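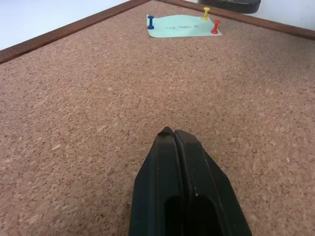

October 26, 2023. Pin task, second session with the student group. Present: Yamuna Krishnan, Keir Lennox, self (V. Warrier). Raghavendra Reddy joined for the last part. Aim was to get the approach repeatable before anyone touches the grasp code again. The wrist view with the fingers closed and low over the cork is the one we are using as the reference pose. The green sheet and its three pins sit up by the far corner of the board, with bare cork all the way between them and the fingertips, so a bad height value shows up over cork before it gets near a pin.

Controller is the Pellier unit, firmware as left in June. Scripts are in the shared folder under Davorar/pins. Keir's branch is the one to run. Yamuna's has the newer logging but still has the old tool length in it, do not merge yet.

Height calibration
Touch-off on the cork gives a different answer depending on where it is done. Cork gives a little under load and the contact threshold was too high, so the fingers were pressing in before the stop triggered. Threshold dropped from 200 to 80 (raw counts, not newtons, the conversion in the handout is wrong). Repeatability better at once. Keir then fitted a plane through touch-offs near the four corners and we use that for z. The board is not level with the bench. Did not shim it, the plane fit takes care of it and the competition board will not be level either.

Approach speed
Was 50 mm/s all the way down. Now 50 until the last stretch, then a slow move to contact. Yamuna wants the changeover height as a parameter in the config file. Agreed, she will add it.

Pin detection
Colour segmentation, blue / yellow / red. Blue is fine. Yellow is the weak one: the mask bleeds into the cork when exposure drifts, and the blob centre moves towards the board. Fixed exposure helps. Auto white balance must be off as well, it was on again today after the restart. Red passes if the hue range wraps properly at zero, which it did not in the version from last week (Keir, fixed). The wood of the border comes up in the red mask at low saturation. Minimum saturation raised, border gone.

Pin tilt is not handled at all. The code assumes every pin is upright and takes the head centre as the grasp point. For a leaning pin the fingers would close off-centre on the head. Raghavendra suggests fitting an ellipse to the top flange and taking the axis from that. Worth trying, but low resolution at this range. Alternative is a second look from closer in. Leave until upright pins work.

Fingers
Printed set from Bennani, black. White specks and scuffs near the seam and along one finger. Checked closure by eye only. Krishnamoorthy Acharya has the feeler gauges, ask him.

Logging
Buffer set to 2,000 samples, which fills before a full approach finishes at the slow speed. Either log at a lower rate or write out during the move. Yamuna prefers the second.

To do
Yamuna: config parameter, tool length, logger.
Keir: yellow mask under the other lamp. Save raw frames as well as masks this time.
VW: write to Giltel about the competition board size and whether the pins may be angled. The rules sheet says "pinned securely" and no more.
Grasp test next session, blue pin first.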